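Painted blocks return to Cuesta play library

The Cuesta play library has put its painted wooden blocks back on loan after a summer of sanding and repainting. The full stock of 476 cubes can be borrowed again from September, in bags of 16.

The blocks came to the library from Zesunby, a toy shop that closed its Cuesta branch last year. Many had chipped corners and faded color. Trekitz, a local paint workshop, stripped 332 of them and gave them a fresh matte coat. The rest needed only a light sanding at the edges.

Red was the hardest color to match, the workshop said, and went through 5 test batches before the library approved it. The wood texture still shows faintly through the new paint.

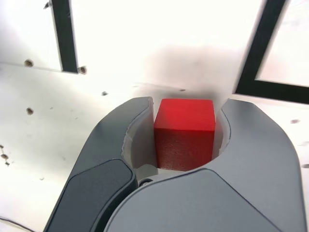

One parent who borrows every month said the old bags held too few blocks for two children to share, and asked whether families could take out two at once. The library said they can, as long as no one is on the waiting list.

Bags are lent for three weeks and should come back dry and closed. Missing or cracked blocks can be reported at the desk, and there is no charge for the first one. The desk opens at 10 a.m.

A second set, with arches and long planks, is being repainted now and will be added later in the fall.

Contact the Grirko newsroom | © Grirko Local News | Back to top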